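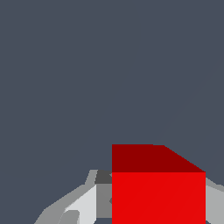
Listening to younger audiences: an interview with Wiebke Sauerland

Hidgate has published the findings of its first study of how teenagers decide which advertising to trust. The research agency interviewed 900 pupils in Trarkalville and the surrounding district, and followed 24 of them at home over six months.

Wiebke Sauerland, who directed the study, was asked what had surprised her. "The role of older brothers and sisters," she replied. "We had prepared a long set of questions on parents and on friends, and we had to rewrite a good part of it in May. A recommendation from a sibling carried more weight than either."
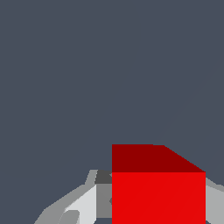 She was cautious on the subject of spending. Half of those interviewed received a regular allowance, but few could say where it had gone. "Diaries were kept well for a fortnight and then rather badly," Ms Sauerland said. "We have published the figures with that warning attached."

The fieldwork was led by Apinya Paisan, who visited each household in person. Ms Paisan said that families had been generous with their time, although evening appointments were often moved. "Teenagers would talk freely about a brand they disliked - much more so than one they had bought," she said.

Asked whether advertisers should expect firm rules from the work, Ms Sauerland declined to offer any. Sinton, the drinks company which paid for the study, will use the results when planning its school holiday campaigns. A second round of interviews, with 50 of the original pupils, is being prepared, and parents will receive letters before it begins.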